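Saturday, Vurkholm bench, small table

Teleop demos for the Clomlow set. Same table as last time: bowl at the back left, cup at the front left, carrot to the right of the bowl, striped piece near the front. Driving the arm with the Flinier handset, control scale at 1000 to begin with.
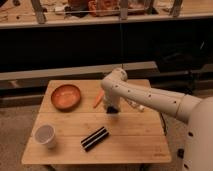
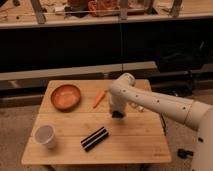
Small table, arm coming in from the right.

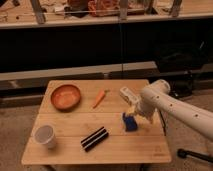
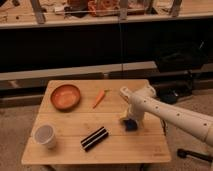

Dropped the control scale after the first few tries. At 1000 the wrist overshoots when I let go of the stick and I end up correcting sideways right above the table, and the corrections go into the recording with everything else. The policy picked up that wobble last time. Going the other way (2000 is the ceiling in the config) is no use for anything this small. I left it low and accepted slower demos.

Things to keep doing:
Come down from straight above and stop before closing. If the approach is at a slant the fingers touch the wood first and the grasp is off.
Leave the bowl where it is for a whole block. Change its position between blocks only.
Throw out any demo where I had to let go and regrip. I kept two of those in the October batch and regretted it.

Also tried hand guiding in free-drive for part of the afternoon. The paths are smoother but my arm gets in the way of the side camera, and the gripper has to be worked from the keyboard, so the close always comes late. Going back to the handset for the rest of this set. Hand guiding might still be fine for the reset motion, where the gripper stays open.

Total in the Clomlow folder is now 666 episodes, counting the ones still to be checked. The Vasiliauskas converter stopped on one file with a missing gripper channel. I moved that file to the reject folder and ran it again, and it went through.

To do: recheck the time offset between the handset log and the joint log before training. It looked fine on the plots, but I only looked at the start of each file.

If you use the table before Monday, please don't move the base. Calibration is saved under the same name as before.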